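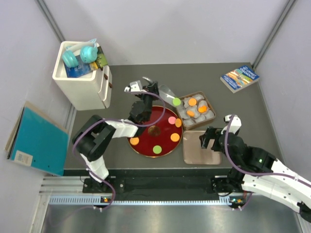

The two-arm table at Plillik, set up with the disk trays.

Plillik is a shared workshop on the ground floor of the old Kanagaratnam building. We are looking for people to help operate and maintain our two-arm table from July through the end of the fall. We have one paid part-time position and several unpaid operator places. You can apply for either or both.

About the project

The table is a member build. It was started by Rizwan Patwary and Mitali Mondal, who still do most of the mechanical work. Both arms are bolted to a rail along the near edge of the table, with walls on the other three sides. We use it to record a person guiding the arms through small household and tabletop jobs. The recordings are used to train a control program, which we call Nalell, to do the same jobs without a person guiding it.

The current set of tasks is sorting and moving flat disks between trays. The disks are orange, light green, pink and brown. Some start on the round red tray and some start on top of translucent white cubes in the square brown tray. The cubes shift when a gripper presses on them, and the disks are hard to pick up from a flat surface. Expect to miss a lot of grasps in the first few sessions. We keep the misses in the recordings and label them.

So far we have 146 usable recordings of the disk tasks. We want 500 before we change to a new set.

Paid position: table technician

18 hours a week, at the workshop. You will report to Thilini Samarakoon.

The work includes:

Setting out the trays and objects before each session, following the layout sheet
Checking the gripper fingers and replacing them when they wear
Checking cable slack on both arms through the full range of motion
Tightening the base bolts and keeping the rail clear
Reviewing recordings and entering labels
Showing new operators how to start up, stop and park the arms

You should be able to use hand tools, read a wiring diagram and follow a written procedure. Some Python is useful. Experience with hobby servos, 3D printers or CNC machines counts. A degree is not required.

Unpaid places: operators

Operators come in for two-hour sessions, at least twice a month. You will be trained on the table before you record anything. No technical background is needed, but you need to be comfortable sitting and using both hands for the full session, with breaks. Left-handed people are especially encouraged to apply. Minimum age is 18.

Operators get free use of the workshop's hand tools and electronics bench during open hours, and bus fare is paid back.

Parts budget

The project has $3000 for parts this year. The technician will have a say in how it is spent. Spare motors and a better light over the table are first on the list at the moment.

How to apply

Send a short note saying which role you want, what times of day you are free and anything you have built or repaired. Photos of past work are welcome. A resume is needed for the paid position only. Paper applications can be left at the front desk, marked for Asanka Gunawardena.

Applicants for the technician position will be asked to come in for a one-hour practical at the table. Operators will be invited to a trial session.

The workshop has step-free access from the parking lot side. The table is at a fixed height, so please tell us in your note if you need a different chair or a footrest.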